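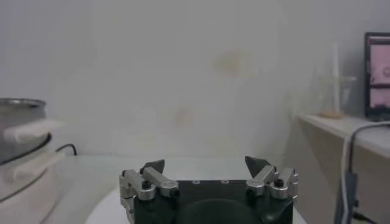 Okay. I want to talk about benches, meaning the flat bit of your kitchen where stuff ends up. My whole argument tonight is that we buy storage when what we need is clear bench. Point to the left-hand side: white appliance, steel pot or bowl parked on top of it, something white over the front of that. Ask for hands up if you've got a pile like that at home. (Wait for it. There are always heaps of hands.) Then point out the cable looping down over the table edge behind it, and say we'll come back to cables.

My own kitchen, quick version. Tiny rental, one bench, and in August I measured the clear part with a tape. 50 centimetres! I was chopping onions on top of the microwave. Pause here, they usually laugh.

Next bit is the stacking problem. When a thing sits on top of another thing, you stop using the bottom one. I had a Plimo rice cooker under a mixing bowl for most of a year and cooked rice in a saucepan the entire time -- I just didn't want to move the bowl. Tell the colander story if there's time, skip it if we started late.

Cables. Go slow, this is the part people write down. Unplug whatever you don't use daily. Wind the cord, tie it, tuck it behind. If it hangs over the edge, bring it back up, especially with kids or a cat around. I use old bread ties. My neighbour swears by the Dotimier clips and they're fine, but bread ties are free.

Colour. White table, white appliances, everyone loves it and so do I, but white stuff on a white bench disappears on you. I lost a measuring cup that way for two days. Put a dark tray down and group your small things on it.

Then the one-week test. Everything off the bench and into a box. Take things out only when you need them, and whatever's still in the box at the end goes in a cupboard. Mine had a waffle maker, two graters and the Ostel scale I'd paid 157 dollars for. Ouch. Own up to that one, it gets them talking.

Questions. Someone will ask about shelves above the bench. Yes, if you can reach them without a stool. Handouts are by the door, remind them to grab one.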